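About Pruvesari

Pruvesari is a small school of home order. We teach people how to pack, sort and put away the things of everyday life. Maricica Bucur started it with one class of 17 students, and now 298 people have completed the basic course. Most of them came because a friend told them about us.

Our lessons use normal rooms and normal objects. A student learns better on a bed with a leaf-pattern spread than on a special table, and we do not buy special containers. The first lesson is always the same: put everything on the bed, and look at it piece by piece before you decide. 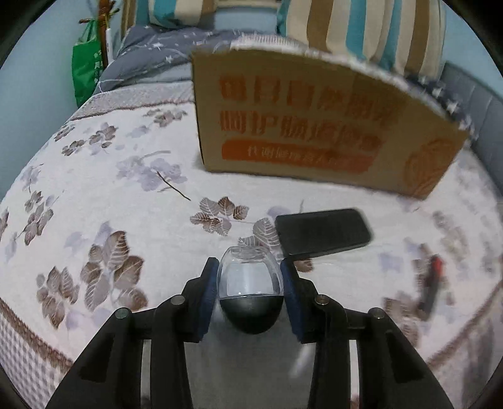 A cup, a phone and a cardboard box on the bed.

The second lesson is the box itself. We ask students to stand the small things in a row along the back wall, so that each one can be found without digging. Glue stick, tissues, power bank, marker, a bottle with its cap closed well. Snacks can go in the same box if they are in their own packet. Shoshana Mercado, our second teacher, wrote the exercise sheets for this part, and she corrects them by hand.

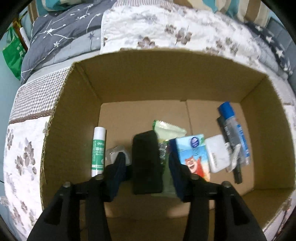 Where we teach

We have two rooms in Gotano and one in Bataineh. The Bataineh room is on the second floor and there is no elevator, please consider this when you register. Groups are small. For people who live far, we also visit at home, after a short talk by telephone.

The used boxes we take from shops in the neighborhood. A box printed with a logo does the same work as a plain one, and with the flaps removed it is easy to reach inside.

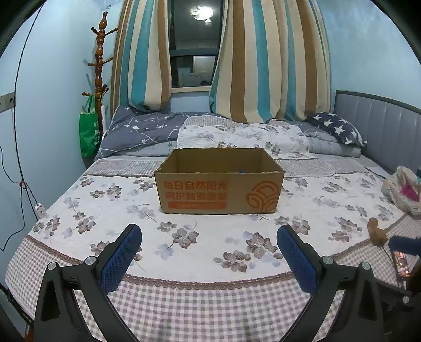
Students may keep their box after the course, and many do. We also have a lending shelf with 377 books and booklets about housekeeping, in four languages. The shelf was a gift from Tostitz, the bookstore which closed its doors last March.

If you wish to join a class, please write to the office or come by in the morning. Maricica answers the letters herself, so it can take a few days.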